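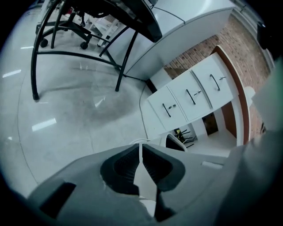

Desk height and the keyboard tray problem

The standard fixed desk is too high for typing for most people who use one. I have held this opinion for years without measuring anything. This spring I finally measured, and what follows is the result, together with what I changed at my own desk.

A fixed desk is built to a height that suits handwriting. When you write by hand, the forearm rests on the surface and the shoulder can sit a little forward. When you type, the hands are held above a keyboard that adds its own thickness to the surface, and the elbows want to be level with the home row or slightly above it. On a desk of writing height, a person of average build has two choices. They can raise the chair, which lifts the feet and puts pressure on the back of the thighs, or they can leave the chair alone and raise the shoulders. Most people do the second and do not notice until the afternoon.

Elbow height is the number to find first. Sit on the chair you will use, with the shoes you will wear, feet flat and upper arms hanging straight down. Bend the elbow to a right angle and have someone measure from the floor to the underside of it. Doing it alone with a tape does not work, as reaching for the tape moves the shoulder. I tried four times and got four answers. Doina Hodžić, who shares the office with me, did it once and we stopped there.

From the elbow height, subtract the thickness of the keyboard at the home row. What remains is the surface height you want. If the desk is higher than that, you have a gap to close, and there are only three parts of the system that can move: the chair, the desk and the keyboard.

Moving the chair is free, provided you add a footrest. I used one for two winters. It works as long as you sit in exactly one position. Any time I turned to the shelf behind me my feet came off it, and I had to find it again with my heel. It also does nothing about the space between the thighs and the underside of the desk, which shrinks by every bit the chair goes up. On my old desk, which had a drawer, that space ran out first.

Moving the desk means cutting the legs or buying one that adjusts. Cutting is fine for solid timber legs and a poor idea for welded frames with leveling feet, where the thread insert sits in the last part of the tube. I priced height-adjustable frames at Wakley and at Grodus. The point that deserves more attention in the listings is the minimum height. Nearly all of the sales copy is about how high the frame goes. For typing while seated, the lower limit is what matters, and several cheaper two-stage frames bottom out very close to the height of an ordinary fixed desk. A three-stage leg goes lower, costs more, and has an extra joint to develop play. If you are shorter than average, look up the lower limit before anything else, and remember that it is often quoted without the top.

Moving the keyboard means a tray. I ended up with one, a Després under-desk arm on a track 374 mm long. The manufacturer's drawing shows the track fixed with 8 screws. Mine went into a top that I had to thicken first, having hit two problems.

The first was screw length. The supplied screws were longer than the top was thick, and driving them fully home would have put the points through the work surface. I packed the track down with a strip of Plaswood, predrilled, and that took up the difference. Plain timber would have done as well. I had the strip left over from a bathroom job.

The second was the crossbar. Most frames have a rail running lengthwise beneath the top, and a sliding track will hit it. You need to measure from the front edge back to the first obstruction and compare that with the track. If the track is too long, some can be cut with a hacksaw and have the end stop refitted. Some cannot, because the stop is pressed in. Ask before ordering. The alternative is to mount the track on spacers deep enough to pass under the rail, but that lowers the whole mechanism and you lose thigh room again.

Once fitted, tilt the tray slightly away from you, so that the back edge is lower than the front. This feels wrong for a day or two. The little feet on the back of the keyboard should be folded in. They tip the board the other way and bend the wrist back.

The mouse belongs on the same level as the keyboard. A lot of trays are too narrow for both, and people leave the mouse up on the desk, where the shoulder goes right back to where it was. If the tray has a swiveling mouse platform, check that it locks. Mine has a friction knob and needs tightening every couple of weeks.

Then there is the monitor. Lowering the hands does not lower the eyes, so it can stay where it was. However, a tray brings you back from the desk by most of its own depth, and the screen is now farther off. I moved mine forward 300 mm on its arm. If you have only the stand that came with it, this may put the base at the front edge, which is stable enough but takes up the space you might have wanted for paper.

Cost and time, for those who want them. The arm and tray were the main expense, the strip was free, and I bought one new drill bit with a depth collar. Fitting took an afternoon, a good part of it spent lying on the floor looking for a pencil. The tray does wobble a little under heavy typing. I tightened the pivot and it wobbles less.

I still have to deal with the chair arms, which now hit the front of the tray when I pull in. They unbolt from below with a hex key. I will probably take them off in October, when I move the desk to run the new network cable.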